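Turcotte pink cover sheet, with the Jostness 2320 dish and Brultska platter
Reviewed Tue 10 April
Filed under: Home, Serving and storage

I bought all three of these from Dirkley in one order, mostly to get past the delivery charge, which is a poor way to shop and I keep doing it. The sheet was the thing I wanted. The dish and the platter were "customers also viewed", and I am weak.

The Turcotte sheet first. It is a piece of pink see-through plastic, sold as a reusable cover for "beds, tables, floors and more". The listing gives the thickness as 100 microns and makes a great deal of this. I have no means of measuring a micron and I suspect most of the people leaving five stars haven't either. It feels thicker than the stuff that comes round a new shirt and thinner than a shower curtain.

My complaint is the creases. The listing says they "relax within minutes of unfolding". They don't. I spread mine over the duvet, smoothed it with both hands, went off to do something else and came back to the same creases. Every wrinkle catches the light as well, so it always looks as if you have only just taken it out of the packet.

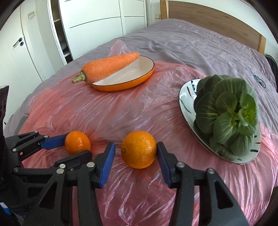

The colour is a matter of taste. The listing offers "blush" and "clear", and blush is pink, a proper sweet-wrapper pink, though you can still tell what is underneath. Over a grey-lilac duvet it looks all right. I wouldn't want it on a dining table with people coming.

Size is better than I expected. It covers most of the bed and I can let the front edge hang over, but then there is nothing to hold it there. A few weights along the hem would have helped, or a strip of something grippy on the back. Turcotte do sell a set of clips separately. Of course they do. I haven't bought them.

It wipes clean easily enough, I'll give it that. Soil from vegetables comes off with a damp cloth. Folding it again is another matter, and after three goes I now roll it and put a hair band round it.

On to the dish. The Jostness 2320 is orange outside, white inside, with a thin dark line at the rim. "Generously sized for the whole family", according to the box. I put one carrot in it and the carrot stuck out over the side. It was a big carrot, I admit, but if a family is going to eat from this dish they will want more than one, and they will have to be cut up. As a dish for two it is fine.
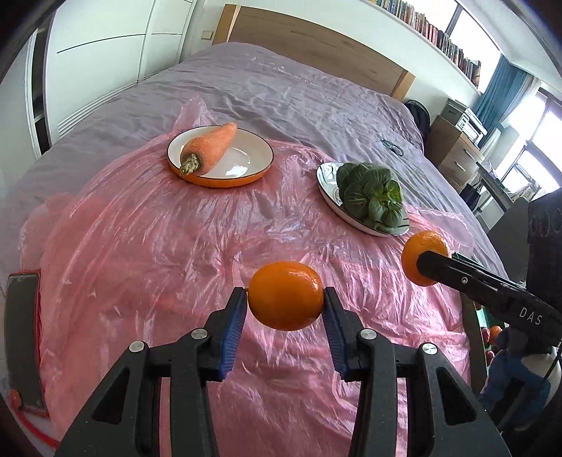 I do like the colour, and I wasn't expecting to. The website made it look brown. The white inside is sensible because you can see whether it is clean, and the dark line stops it looking like something from a nursery. What I can't tell you is how it lasts. The reviews on Dirkley that talk about chips are nearly all from people who have owned theirs for a year or more, and mine is new. I would read those before the cheerful ones.

The Brultska platter is the one I nearly sent back. It is oval and silver-coloured, with a pattern on it, and the length is given as 400 mm. My problem is the words "hand finished". What does that mean? Somebody took it out of a machine by hand? The care leaflet also says to avoid lemon, vinegar, salt and "prolonged moisture", so that is salad gone, and most fish.

What it does well is leafy things, whole and undressed. A head of bok choy fills most of it and looks far grander than it deserves to - all that dark green against the shine. Fruit is less good. Oranges want a bowl, and I would sooner leave them loose on the side than chase them round a platter.
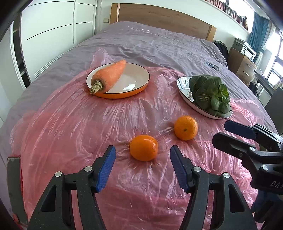 Photo: Dirkley customer reviews

Fingerprints are the other thing. Handle it once and you will be wiping it before anybody arrives, and the cloth that came in the box only moves the marks about. An old tea towel did better.

Would I buy them again? The sheet, yes, at the sale price, and I would ignore everything the listing says about creases. The dish, probably, if you cook for two and chop your carrots. The platter I would leave alone unless you have seen it in a shop and still want it. Dirkley's returns window runs to the middle of May on mine, so it has a few more weeks to win me over.

Sheet: 3 out of 5
Dish: 3 out of 5
Platter: 2 out of 5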